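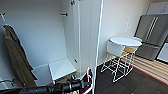 Naris PC-13 Plate Compactor: Review After One Season of Paver Work

The PC-13 is the smaller of two forward plate compactors sold by Naris. It is aimed at homeowners and small crews laying walks, patios and the base course under short retaining walls. We bought ours at full price in the spring and used it on four jobs: a side-yard walk, a patio, a gravel parking pad and the leveling trench for a block wall. The notes are from those jobs plus a few tests in a corner of the yard.

What you get

The machine ships in one carton on a pallet. The engine, plate and lower frame come assembled. You bolt on the handle, the wheel kit and the water tank, then fill the engine with oil. The oil is not included, and the tag that says so is tied to the pull cord where it is hard to miss. The exciter housing is filled at the factory, but the plug on ours was only finger tight. Check it before the first start.

A urethane pad is included for running over finished pavers. It clamps to the front of the plate with a steel bar and two bolts. The bolts take a different wrench size from everything else on the machine, which is a small annoyance when you are changing back and forth between base and surface work.

Assembly took 58 minutes with ordinary hand tools. The instructions are short and mostly correct. The drawing for the tank bracket shows it facing the wrong way, and if you follow it the hose will not reach the spray bar.

Compaction

The manual gives no single lift thickness. It has a table by material, and the table is optimistic. On crushed stone with fines, slightly damp, we got a firm result in lifts of two to three inches. At four inches the top looked tight, but a steel probe went through the lower half with little effort. On clean open-graded stone the difference mattered less, as expected, and four inches was acceptable.

For the patio we placed the base in three lifts and made four passes on each, turning ninety degrees every other pass. The surface stopped moving visibly after the third. A straightedge laid over the finished base showed two low spots, both in places where we had raked badly. The plate did not create any humps or ridges of its own. Its edges are turned up enough that it does not dig in on a turn.

Clay is outside what this machine is for. We ran it on the subgrade under the parking pad, which was a stiff brown clay, and it mostly bounced. Use a rammer there. The same goes for backfill in a deep, narrow trench.

Handling

The plate is 16 inches wide. That suits a narrow walk and fits between edge restraints without much planning. On an open patio it is slow, and a wider unit would save real time.

Forward travel is steady on level ground. On the pad, which falls toward the street, it drifted downhill and needed constant correction. Going uphill it lost most of its speed but kept moving. There is no reverse.

Vibration at the handle is moderate. The rubber mounts do a fair job at full throttle and a poor one just above idle, where the handle shakes badly enough to blur the grips. Run it wide open or let it idle. After about an hour of steady use our hands were tingling, so we took turns.

The handle folds forward over the engine for transport. It locks down with a pin on a short cable. The cable on ours frayed by July and we replaced it with a longer one.

The wheel kit is the weak part. The wheels are hard plastic and sit close together, so the machine tips easily on rough ground. Crossing lawn, two people and a sheet of plywood worked better than the wheels did.

On finished pavers

With the pad fitted we ran the PC-13 over a running-bond walk in 60 mm concrete pavers, once before joint sand and twice after. No chips and no scuffs on the field pavers. One cut piece along the curved edge cracked, but it was a thin sliver that should have been recut anyway.

Sweep the surface fully dry and clean before the first pass. A bit of grit trapped under the pad left a short pale scratch on two pavers by the steps. The scratch is still there.

The pad stretches a little with use. Retighten the clamp bar after the first half hour. If it is left loose, it folds under the front edge and the machine stops dead.

Water system

The tank holds enough for a small patio's worth of base before refilling. Flow is set with a plain quarter-turn valve, and useful flow covers a very small part of its travel. The spray bar clogs if you fill from a bucket that has had sand in it. Pulling the end cap and flushing with a garden hose cleared it every time.

Fuel and upkeep

Starting was reliable, normally on the first or second pull with a cold engine. The air filter needs attention more often than the manual suggests. Dry screenings make a lot of dust, and we cleaned the foam element at the end of each day. Belt tension held all season. The belt guard has to come off to check it, and that means four bolts.

Fasteners do work loose. After the second job we went over all of them and found two handle bolts and one guard bolt that needed a turn. Thread locker fixed it.

Compared with the Falline and the Kabbaj

We have rented the Falline 9 several times. It is lighter, easier to lift into a truck, and noticeably weaker on anything thicker than a two-inch lift. For resetting a few sunken pavers it is the better choice.

The Kabbaj is heavier and wider and covers a patio faster. Its wheels are pneumatic and usable on grass. It also costs a good deal more, and its paver pad is sold separately.

Who should buy it

If you have one walk to lay, rent. If you have several base jobs planned, or do small hardscape work on the side, the PC-13 is a reasonable purchase. Parts were easy to get: we ordered a spare belt and a second pad from Prernau on a Monday and had both by the end of the week.

Good: even compaction in thin lifts, pad included, easy starting, stable in turns.

Bad: wheels, tank valve, handle vibration at low throttle, no reverse.

Rating: 3.5 out of 5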